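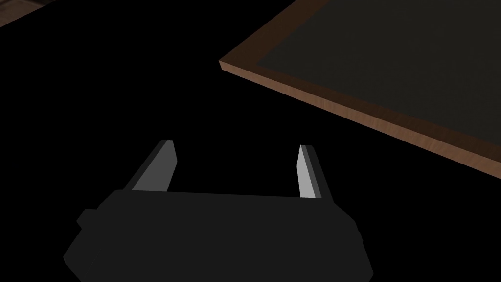 Chapter 7
Building and Proving a Two-Finger Gripper in the Shared Workshop

Chapter Objectives

After completing this chapter, the reader should be able to:
state the parts of a parallel-jaw gripper and the purpose of each;
set the zero position and the full opening of the jaws in a simulator before any part is cut;
prepare a bench tray of known size and place it correctly in the model;
plan a first reach that keeps the fingers clear of the tray rim;
keep a build log that another member of the workshop can follow.

Introduction

Chapters 5 and 6 dealt with the arm: its joints, its wiring, and the power supply that serves it. The present chapter turns to the hand. For most home builders the hand is the part that is changed most often. An arm may stay in service for years with the same motors, while the fingers fitted to it are filed, reprinted, padded, and replaced many times over.

The gripper treated in this chapter is of the parallel-jaw type. Two fingers travel along a common line, toward each other to close and away from each other to open. The faces that meet the work remain parallel throughout the stroke. This arrangement is easy to measure and easy to draw, and it can be made with the hand tools found in a modest workshop. Grippers with three or more fingers are outside the scope of this book, although the reader will find that much of Section 7.4 applies to them as well.

Throughout the chapter, reference is made to the Cutico build, which was carried out in the shared workshop at Kokberg by Fidel Quezada and Joaquín Salinas. The builders began with the arm described in Chapter 5 and added a second arm of the same pattern. Their log is quoted where it bears on the text. Readers who are working with a single arm may follow every procedure as written and omit the steps marked "both arms."

7.1 Why the Model Comes First

It is the practice of this book that every new hand be tried in a simulator before it is tried on the bench. The reasons are practical. A finger that strikes a tray in the model costs a few minutes. The same finger on the bench may cost a gear, a motor, or the better part of a weekend.

A model for this purpose need not be handsome. Plain flat surfaces in two or three shades of gray are sufficient for the gripper, and a black background does no harm. What matters is that the lengths be true. The body must be as wide in the model as it is on the bench, the fingers as tall, and the tray rim as high. Decorative detail may be left until last or left out altogether.

The Cutico builders reported that their first model was accurate in every respect but one. The rim of the tray had been drawn as a line with no height. The log entry for Oct 10, 2020 reads as follows: "Rim corrected. All reaches from before this date to be run again. Total to repeat: 36." The reader is advised to measure the rim first.

7.2 The Work Tray

The tray serves as the boundary of the task. Objects are placed within it, and the arm is not asked to reach anywhere else. A shallow tray with a raised wooden rim is recommended, with a flat floor in a dull, dark color. Bright or glossy floors make it harder to judge the edge of a small object, both by eye and by camera.

The tray used at Kokberg measured 482 mm on its long side. Builders may choose another size, provided that the following conditions are met.

First, every point of the floor must lie within the reach of at least one arm. Second, the rim must be low enough for the gripper body to pass over it with the fingers pointing down. Third, the tray must be fastened to the bench. A tray that can slide will sooner or later be pushed by a finger, and from that moment the model and the bench no longer agree.

In the model, the tray is placed by one corner and one edge. The corner fixes its position and the edge fixes its angle. It is a common error to place the tray by its center, which leaves the angle to be guessed. 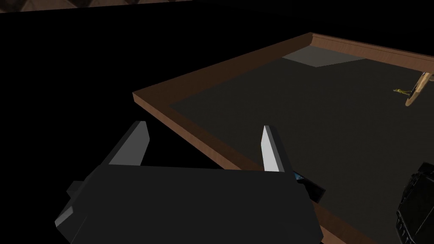

When two arms share a tray, each hand must be treated as an obstacle to the other. The usual rule is that one hand enters while the other waits. The waiting hand may remain over the tray if there is room for it, but its position must be written into the plan and must not be left to chance. Salinas recommends a fixed waiting point for each hand, entered in the program by name, so that a reader of the program can see at once where the idle hand is meant to be.

Objects for early trials should differ in shape. One curved piece and one slender piece will teach more than a row of equal blocks. A curved piece must be approached with attention to where its sides are nearest to parallel. A slender piece lying flat requires the fingertips to come close to the floor of the tray, and it is here that errors in height are first discovered.

7.3 Setting the Jaws

The jaws are set in the following order.

1. Close the fingers fully and record this position as zero.
2. Open the fingers to the widest position that the frame allows. Do not force them against the stop.
3. Record the full opening, then reduce it slightly in the program — the motor should never be asked to hold against a hard stop.
4. Repeat for the second hand (both arms).
5. Compare the recorded values with those in the model and correct the model where they differ.

The fingers should be wide open at the start of every approach. Beginners often set a narrow opening to save time, and then find that a small error in position brings a fingertip down on top of the object. Quezada's log records 17 failed grasps in the month of September, nearly all of them from this cause.

7.4 The First Reach

The first reach is made with the tray empty. The hand is brought to a point above the rim, moved inward until both fingers are over the floor, and lowered. It is then raised and withdrawn along the same path. The reach should be run at low speed, and one hand of the operator should rest near the stop switch at all times.

Only when this motion has been repeated without contact should an object be introduced. The workshop at Kokberg required 240 clean reaches in the model before power was applied on the bench. A builder working alone may accept fewer, but the number should be decided beforehand and entered in the log.

Section 7.5 takes up the choice of finger pads, beginning with plain rubber sheet.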